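Student robotics clubs should stop practicing on foam cubes. The Holport club logged 483 grasps between August and now, and the cubes told us very little after the first week. A rigid object with square faces tests calibration. It does not test grip planning.

Cloth does. A zippered pouch bunches, folds and shifts its center of mass when lifted, and a strap adds a second thing to track. Of 29 pouch trials in the last block, 18 met our hold criterion. I consider that a more useful number than any perfect score on cubes.

The usual objection is repeatability, and it is a fair one. Log the starting pose, keep the clutter on the table, and report every trial. 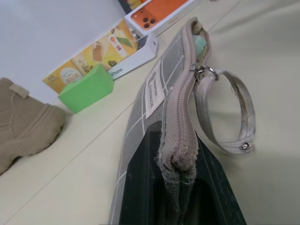 *Gray zippered pouch held at its lower end, wrist strap to the right.*

The Rismont rules still award no points for soft items. They should.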